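How to Check Whether a Robot Arm Is Ready for Unpacking and Tabletop Chores
Usville Home Automation Program
Prepared by Kaan Demirtaş. Reviewed by Hipólito Rivadeneira.
Updated December 30, 2023

Households and small shops often ask whether a robot arm can take over simple table work: emptying a carton, putting packing material back, wiping the surface afterward. The answer depends on the task and must be tested one task at a time. This guide sets out the procedure used by the Usville program. It assumes that the arm has already been installed and that the operator has read the maker's safety instructions.

Step 1. Choose one chore and write it down

State the chore in a single sentence, with a clear start and a clear finish. "Lift the tray out of the box and set it on the table" can be tested. "Tidy up" cannot. A person should perform the chore first and record the time taken.

Step 2. Inspect the work surface

Clear the table and look at it from the height at which the wrist camera will work. Natural wood is acceptable, but knots, seams and soft shadows may be mistaken for small objects or stains. Note the position of any such marks before testing a wiping task.
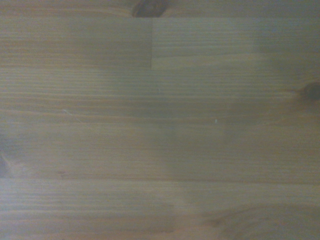 Pine-like panel with dark knots and a shadow across the grain.

Change the lighting if a shadow falls over the area where the gripper will close. Do not cover the table with a cloth for the test unless the cloth will also be there in daily use.

Step 3. Place the box and set the limits

Open the carton fully and leave the lid where it naturally rests. Mark the position of the box with tape at two corners. Set the lowest point of travel so that the fingertips stop above the table, and run the arm slowly through its path with the gripper empty. Keep hands away from the table during this pass.

Foam inserts deserve particular care. A rigid item in a close-fitting recess leaves little room for two fingers, and foam may lift together with the item. White foam in a white lid also offers a camera very little contrast.

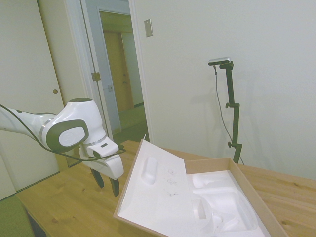 Begin with the empty insert. Ask the arm to reach each pocket without touching the walls of the box, then return to its starting point. Only when this is reliable should an item be placed in a pocket. Use something light and unbreakable, and keep the same item for the whole series.

Step 4. Run the trials

Complete 60 trials for each chore. After every sixth trial, turn the box slightly and continue. Record each result under one of three headings:

Finished without help
Finished after a person stepped in
Not finished

A dropped item that the arm picks up again by itself belongs under the first heading, but the drop should be noted. Allow up to 600 seconds for a trial, then stop it and record it as not finished.

Step 5. Read the results

Compare the time per trial with the time recorded in Step 1, and include the minutes spent resetting the box. Many reports leave resetting out - and it is often the larger part of the work.

In our September sessions, reaching and lifting were dependable when the box stayed within its tape marks. Closing lids and refitting foam still required a person in most trials. The program therefore classes unpacking as suitable for supervised use, and repacking as not yet suitable.

Results should be kept with the written chore and the notes on the table surface. Repeat the full series whenever the gripper, the lighting or the table is changed.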